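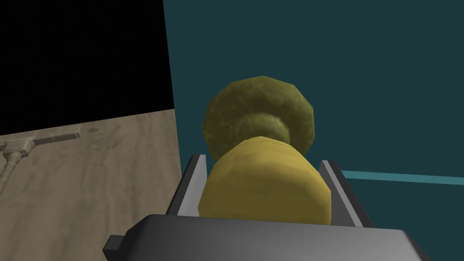

Planning the Adugna arms: a small gallery from the simulator

Aug 24, 2021 | Posted by the Adugna build team, Lonmont

Search this site Enter keywords Go

We're buying two arms and two grippers for the Adugna project, and this is the fun part! Nothing has been ordered yet. Everything on this page was rendered in Vukance, the simulator we've been using since February to find out what we need before we spend the money. A few of you asked to see what that looks like day to day, so we picked three views and wrote down what each has to do with the shopping list.

The short version of the budget: the arms come out of the main grant and are mostly settled. What's left is the smaller stuff, and the smaller stuff is where we keep changing our minds. Grippers, fingers, wrist cables, mounts, a bench to put it all on. We have 2115 dollars for that whole group (shipping included, which hurts a bit).

The first view is a gripper close-up, with a yellow shape between the two fingers and a mottled green one just past it. We've been staring at views like it for weeks and I still like them. Look at the fingers: flat, straight, plain gray. They're the simplest ones in the Vukance parts library, and they're also the cheapest real fingers on the Rukow price sheet, so we decided to do as much planning as we could with those before looking at anything fancier.

What we want to learn from the close-ups is how much opening to pay for. Rukow sells a narrow body for 500 dollars and a wide one for 1000, and we need two of whichever we choose. You can do that sum yourself! Two wide ones would leave us 115 dollars for everything else on the list, so the wide body has to be really, really worth it. Mixing one of each is on the table too. It would mean two sets of spare fingers, and the spares don't swap between bodies, but it would still leave a decent chunk for the mounts.

The second view is from higher up and takes in more of the room. One white arm is reaching toward the bottom of the teal door, the darker wrist of the other arm is over on the left, and there's a white-topped table with yellow seats on the right. The whole thing is tilted, so give your eyes a second.
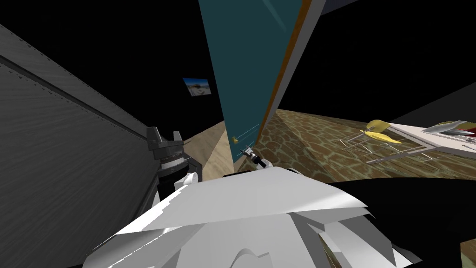 Reach was the item we got most wrong in our first draft of the budget. We'd priced the arms as if they would live at a bench and never leave it, and then somebody wrote "doors" on the wish list, and then somebody else wrote "chairs," and suddenly the mounting plan made no sense. Fixed mounts are cheap. A rolling base is not, and it needs its own battery, its own charger and a clear bit of floor to park on.

So for now we're planning on fixed mounts with a bolt pattern that would also fit a rolling base later. The plates are 300 dollars for the pair, cut and drilled. That felt like a lot for two pieces of metal until we added up what it would cost to buy plates twice.

Something else we'd put on any planning list after this summer: model your furniture. Put a table in. Put chairs in. It's easy to look at a reach number on a spec sheet and picture the arm in a big clear room, and our room in Lonmont is very much not that. Chair legs especially take up more space than you'd think, and they're a pain to plan around. We've started taping outlines on the real floor to match whatever layout we're trying in Vukance that week, and then walking through it with a broom handle standing in for the arm. Great exercise, highly recommended, mind the light fixtures.

Cables got added to the sheet thanks to the broom handle, by the way. We need longer ones than the ones in the box.

Last one is back down at the gripper, looking over the palm, with the green part above the yellow part and a finger on each side. There's a bit more space on the right than on the left. It's my favorite of the three for the colors alone, and it also happens to be the view we keep open when we argue about finger pads. Soft pads would be nice for rounded things. They also wear out, so they're a yearly cost and belong on a different line of the budget, and we haven't agreed on how many sets to allow for. 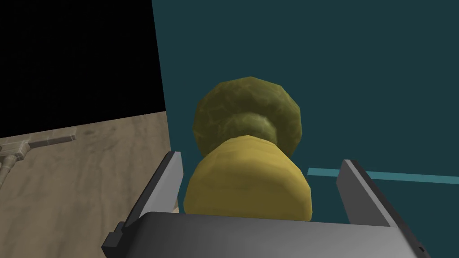 Where the list stands

Gripper bodies: two narrow, 500 dollars each. This is the current favorite, and we'd love to be talked out of it if you've used the wide ones.

Mounting plates: one pair, 300 dollars.

Everything else: up to 815 dollars for cables, finger pads, bench parts and shipping. We're waiting on a freight quote before splitting that up any further.

Not buying yet: rolling base, second charger, any kind of custom finger.

We'll keep the room model open through the fall and add to this page when the quotes come in. If you've budgeted for a two-arm setup in a small room, please write and tell us what you forgot. We'd much rather add a line to the sheet now!

Contact the Adugna build team | Copyright 2021 Adugna, Lonmont | Back to top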